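4. Washing and rehanging the Storano backdrop cloth

The label says the cloth can be machine washed. We have our doubts, and so did the person who shrank ours in June. Treat it as hand wash only, whatever the packet promises.

1. Unclip the cloth from the crossbar, starting at the ends. Don't pull it off in one go.
2. Shake it outdoors. The lint roller sold with the kit is not much use on anything bigger than a sleeve.
3. Soak it in cool water for 25 minutes. "Color-safe" detergent is a claim, so test a corner first.
4. Press the water out. Don't wring.
5. Hang it over a rail indoors and leave it overnight.

CAUTION: Do not iron over anything stuck or sewn to the cloth. Glue softens sooner than the makers like to admit.

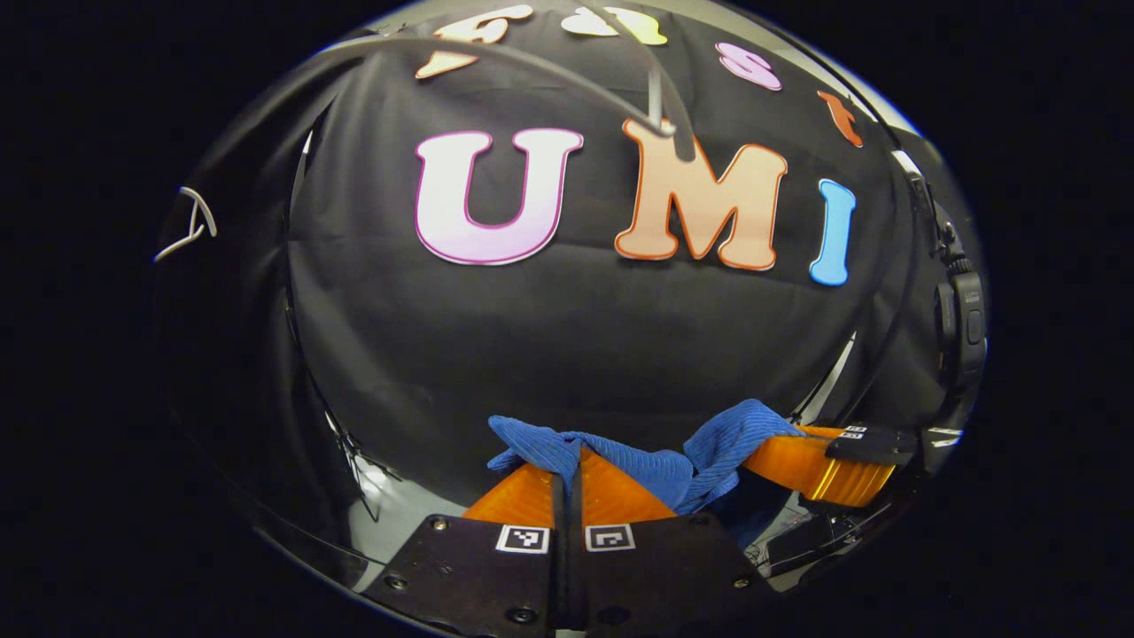
6. Clip the dry cloth back on, middle first, then work outward. The kit comes with 6 clips. Five will hold it for a while — use all of them.

NOTE: "Wrinkle-free" on the Storano packet seems to mean wrinkle-free in the packet. A steamer held 3 inches away helps a little. Fabric sprays, in our tests, mostly added a smell.

If the cloth still sags after rehanging, check the crossbar before you buy the heavier clips. Ours had slipped at the left joint, and new clips would have changed nothing. Tightening the joint is covered in section 5.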